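Can a Machine Tidy the Snack Tray? Report on Our Term Project

Student: Mizanur Jayawardena
Project group: Levum

1. Question

Our group wanted to know if machines are ready for small household chores. We did not choose cooking or ironing, which are studied by many people. We chose a chore that takes a person less than a minute and no thinking: putting wrapped snacks from the table onto a tray after guests have gone home.

2. Why small packets are difficult

At the beginning I believed this would be the easy part of the term. A packet is light, it does not break like a glass, and it has no correct side. But a packet also has almost no fixed shape. The air inside moves when you press it, and the shiny film reflects the window, so the edge in the camera picture is not always the real edge. When two packets lie on each other, even I must sometimes look twice.

We tried two control programs. The first, which we named Ama, plans one grasp from a single picture and then closes the fingers. The second, Obi, corrects its path during the movement. Obi is slower, but it can recover if the packet slides.

3. Teaching by hand

Both programs learn from examples made by people. A person holds the gripper, does the chore, and the camera on the tool records everything. We collected 900 examples in June, in sessions of 30 minutes. Longer sessions gave worse data, as our wrists became tired and we began to throw the packets a little.

We worked in homes and not in the laboratory, with normal tablecloths and normal daylight. This was the advice of our supervisor and I now agree with it. A plain gray laboratory table makes every program look clever.

The best habit we found was to take the packet at its middle, hold it upright between the two finger pads and lift it before moving sideways.

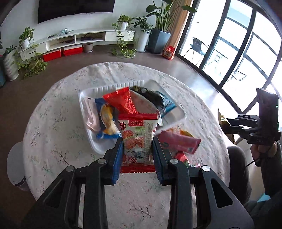 If the fingers close only on the sealed end, the packet turns while it travels and lands across its neighbors. Ama makes this mistake often. Obi makes it too, but usually it stops and tries again.

4. Results

In the final test Obi placed roughly 60 percent of the packets on the tray at the first try. Ama did well with stiff packets and poorly with soft ones. The slowest single packet needed nine tries, and a person would have finished the whole table in that time.

We also repeated the test in a corner shop, Hidow, where the task was to refill a shelf basket. The result was weaker there – the packets were larger and the lamps made strong reflections.

5. Opinion

I would not buy such a machine for my parents yet. It can do the chore, but somebody must stay near it, and then this person can as well do the chore alone. For a shop at night the answer may be different, as slow work is less of a problem when the door is closed.

Next term we will test softer finger pads and add a second camera view for overlapping packets.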